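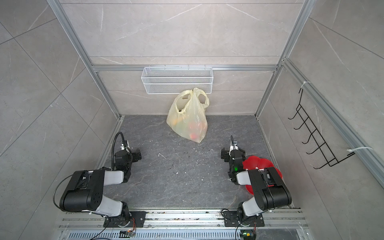
Step 3: Set up the bag and start recording

Okay, arms are homed, leader handles are in reach, so now the fun part! The task I'm teaching is "unpack the shopping": fruit comes out of the bag and goes into the red bowl. I start every episode the same way, with the bag up against the back wall between the two arms and both grippers raised and open. If you start with the jaws shut, the policy learns to dither about before it opens them (ask me how I know).

Leave the handles standing up. A loosely tied bag is plenty hard for a first dataset, and you can move on to proper knots once the easy version works.

Now, vary things, but only a bit at a time. I shift the bag a few centimetres, turn it, swap which fruit sits on which side. The bowl stays over by the right wall for the first batch. My friend Cremilda Bastos moved everything at once on her Portela rig and ended up with 78 episodes that taught the arms very little, poor thing.

Aim for roughly 12 seconds an episode. Go slowly near the plastic, it catches on the fingers and then you're dragging the whole lot across the floor. If you fumble a grab and recover nicely, keep it! Recoveries are gold. If you wander off or freeze up thinking, bin it and go again.

I got 101 keepers out of one Sunday, with a long lunch in the middle, and my first training run on those was good enough to grab a handle about half the time.

Step 4: Check your episodes before you train

Play back every seventh one or so at double speed. You're looking for dropped frames, and for spots where one arm's motion lags behind its video. Delete the bad ones now, then rerun the index script so the numbering has no gaps in it.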